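Demonstration teaching (robotics)

Demonstration teaching is a group of methods in which a person shows a robot how to do a task, and the robot's control program is then made from the record of what the person did. It is used mostly for work that is hard to write down as exact steps, for example folding cloth, packing soft goods or putting a cable into a clip. The older way, in which a programmer enters every position of the arm, is still common in factories where the parts always arrive in the same place.

Methods

Three methods are in general use. In hand guiding, the teacher takes hold of the robot arm itself and moves it through the task while the joints record their angles. In remote control, also called teleoperation, the teacher stands apart from the robot and moves it with a joystick, a pair of gloves or a smaller copy of the arm. In the third method there is no robot present during the teaching. The teacher holds a gripper in each hand, or in one hand only, and does the task directly. A camera on the gripper records the view, and the position of the gripper is calculated afterwards.

Each method has its own cost. Hand guiding is easy to learn, but the arm is heavy and it is difficult to guide two arms at the same moment. Remote control gives a record which fits the robot exactly, but the teacher feels little or nothing of the contact. Hand-held grippers are light and can be carried to any room. The weak point is that a person can reach and turn in ways the robot cannot, so a part of the recordings must be thrown away.

Work with cloth

Cloth is one of the usual materials for this kind of teaching. It has no fixed shape, and two cloths of the same size will almost never lie in the same way. Most tasks need two grippers, because the cloth has to be held at two points before it can be stretched, turned or laid flat.

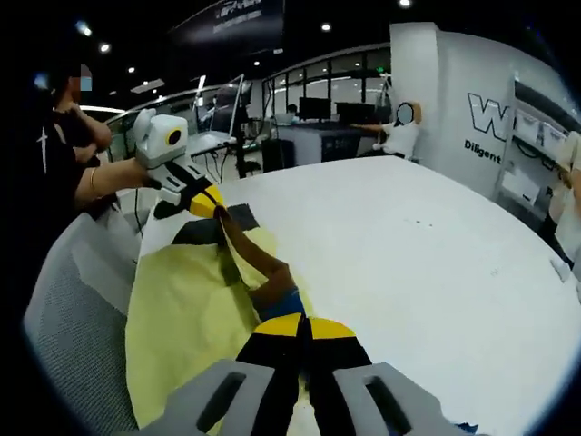
The tension between the two holding points is the most difficult thing to teach. If the teacher pulls too little, the fold comes out uneven, and if the teacher pulls too much, the cloth slips from the fingers. A camera does not measure force. The learning program must therefore guess the tension from the form of the wrinkles, and for this reason teachers are asked to move slowly at the moment of closing the fingers and again before letting go.

Folke Viklund, who led the cloth trials at the Grønli workshop, divided a folding task into four parts: finding a corner, lifting, stretching and laying down. In his notes the first part is described as the slowest. The teacher often has to open the fingers wide, touch the table and slide under the edge, and beginners tend to press from above and catch two layers instead of one.

The Telluvari collection

The Telluvari collection was started at Grønli in April and later continued in Iralstead. It contains 3,703 recordings of cloth tasks made with hand-held grippers. Of these, 171 were removed in the first check, the greater part for lost tracking, when the camera had been turned to a plain surface for too long. A second group of 176 recordings was kept but marked as "corrected", which means that the teacher made a mistake and repaired it within the same recording.

The corrected recordings were at first considered as waste. The Grollberg laboratory, which trained its own arms on the collection, later asked for them to be put back. An arm which has only seen perfect work does not know what to do when a corner falls, and it may repeat the same empty movement many times.
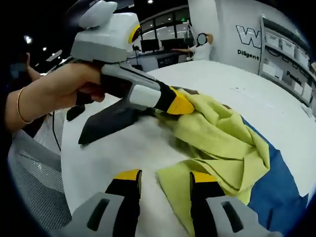
Does the teacher need to know how to program a robot?

For recording, no knowledge of programming is necessary. A new teacher normally practices the grip and the speed of the hands for a short time, and the technical staff prepare the recordings for training later.

Limits

A robot taught in this way copies the habits of its teachers, also the bad ones. If all the teachers begin from the left corner, the arm will have difficulty with a cloth whose left corner is hidden. At Iralstead the work was shared among several people for this reason, and the starting position of the cloth was changed between recordings. The height of the table was also changed, but only in 3 steps, and Viklund's notes regard this as too few.

See also: Hand guiding; Teleoperation; Two-arm handling; Gripper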